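Trusting the grasp, but only a little

May 21, 2021

For a long time I promised to write about the result from February, and every time I opened the draft I closed it again, because I wanted first to repeat the runs. Now they are repeated, and the numbers moved a little but the story is the same. So I write it down while I still remember why we did things in this order.

The question is small. A robot hand with two fingers goes into a box with fruit, closes, and lifts. At what moment can we know that the grasp is good? Our group calls the project Trerau, and most of the earlier work in Trerau was about choosing the grasp before the hand moves. You take a picture of the box from above, a network gives a score to many possible grasps, you take the best one and you hope. If the fruit falls, you count a failure and try again. This is the usual way and it works quite well with boxes, cans and other things with clean sides.

With fruit it works less well. A lime has nearly the same shape as the next lime, but the one is firm and the other is soft, and the peel can be more slippery on one side because somebody touched it after lunch. From above you see nothing of this. Levente Simon, with whom I share the desk and most of the bad ideas, said one day that we spend all our computing on the moment when we know the least. I was a bit offended, as the scoring network was mostly my work. But he was right, and I started to look at what happens after the fingers close.

What we tried

The method has a camera on the wrist, looking between the fingers. After the fingers close and the hand begins to lift, we take a short piece of video, 20 frames, and we ask a second network one thing only: does the object move relative to the fingers? It does not need to know what the object is. It does not need to know the force. It gives a single number which we call the slip score, and if the number is above a threshold the hand stops going up, lowers again, and closes a bit more or opens and takes another place.

Of course slip detection is an old topic, and many people do it with touch sensors in the fingertips. I like touch sensors. I have also replaced enough of them to know how they die. Soft pads are cheap and you can change them in a minute, so I wanted to see how far one can go with soft pads and only the camera.

The first version looked at the whole picture from the wrist. It was bad, and for a reason that I should have expected. When the hand goes up, the background moves a lot. The box walls run past, the other fruit gets smaller, and the network learned to look at all this instead of the object in the fingers. When we tested in a box of a different color, the slip score went up for every grasp, good or bad. I lost nearly two weeks on this because I believed the problem was in the labels.

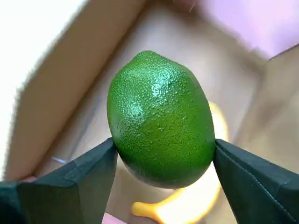 A lime between the fingers, with a banana lower in the box. The background is blurred and the peel is sharp.

In wrist pictures like this one I finally saw the answer, and it was embarrassingly simple. If the object is well held, it travels together with the camera, so its texture stays sharp and stays in the same place from frame to frame. Everything else can blur. The pores of a lime are very good for this, they are like a free pattern printed on the object. So the second version first finds the fingers, which are always at nearly the same place in the picture, then cuts out the region between them and compares only this region over time.

There is one more detail which Levente insists I mention. We compare each frame with the first frame after closing, and also with the frame just before. The first comparison finds slow creeping, the second finds sudden jumps. With only one of the two the result is clearly worse. Slow creeping was the more common failure for us: the object goes down between the pads a tiny bit in each frame, and if you look only at neighbors you never notice anything until it is gone.

How we tested

We ran 194 lifts for the comparison, all with the same arm and the same pair of finger pads, half with the slip check and half without it. The objects were limes, bananas, and a few other things from the market. The order was mixed by a script so that the fruit would not get softer only for one of the methods. I mention this because in our first test we did not mix, and all the old fruit went to the poor baseline. It looked like a wonderful result for three hours.

For training the slip network we used 2836 short clips, collected over the winter by letting the robot lift things with too little force on purpose. Jolán Magyar labeled the difficult ones by hand. She wrote a very strict rule for what is a slip and what is only the object turning a little in the pads, and she went back and changed the early labels when the rule changed. I think this did more for the final numbers than any change I made to the network.

What came out

Without the slip check, the hand dropped the object in 20 of the lifts. With it, there were 8 drops. The number of lifts is not large and I would not like to see these figures quoted without this sentence. Still, the difference was in the same direction for every kind of fruit we used, and it was also there in the February runs.

The price is time. A lift with the check takes longer, because the arm must go up slowly at the beginning, and when there is an alarm it goes down again. Some alarms are false. The most annoying false alarm is with bananas: when a banana is taken away from its middle, it rotates under its own weight and then hangs quite safely. The texture moves, the network says slip, and the arm lowers a banana that was perfectly fine. We tried to accept rotation and punish only movement along the fingers, but then we missed some true slips that begin with a rotation. For the moment I leave it cautious.

The second weak point is smooth skin. On a lime the method has plenty of small texture to follow. On an object with one plain color there is little to compare, and reflections make it worse, because a reflection does not travel with the object. It stays with the lamp. A shiny object can slip under its own highlight and the highlight says that all is calm. We reduced this a bit by training with changing light, but it is not solved, and I do not think a camera alone will solve it.

Strong light from the side is a problem too. When a part of the picture becomes completely white the exposure changes during the lift, and the region between the fingers changes brightness without any movement. Now we lock the exposure at the moment of closing. It is one line in the code and I am a little ashamed how late it came.

Things I would do differently

I would write the labeling rule first. We started to collect clips with only a feeling for what slip means, and Levente and I had different feelings. When Jolán compared our labels on the same clips, we disagreed more often than I want to admit in public.

I would also keep the failed grasps better. In the early weeks we saved only the clip and the final result, and not the finger position, since we thought the picture was enough. Later we wanted to ask if the slips happen more when the fingers hold the lower part of the object, and for the old clips we could only guess. My impression is that a grasp below the widest point is less stable for round things unless the pads are tilted so that they carry the object from under, but an impression is all I have. The new logs keep everything, and they fill the disk very fast.

What is next

We have moved the code from our old framework, Dobos, to a cleaner one which is called Grollier, and there the slip check is a separate module, so you can use it with another grasp planner. A small company, Kallero, asked if it would run on their hand, which has harder fingers and a camera mounted more to the side. I said I do not know. With the camera from the side the fingers hide more of the object, and the region we compare becomes narrow. They will send us recordings and we will look.

I also want to try using the slip score in the opposite direction — not to stop a bad lift, but to learn the smallest force which still holds. Soft fruit gets marks from too much force, and at present we simply close harder after each alarm. Levente has a plan for this with a table of forces for each kind of fruit. I have a plan without the table. We will probably do his first, as it can be ready sooner.

If you work on something similar and have clips of shiny objects slipping, with the exposure locked, please write to me. I have many limes and very few eggplants.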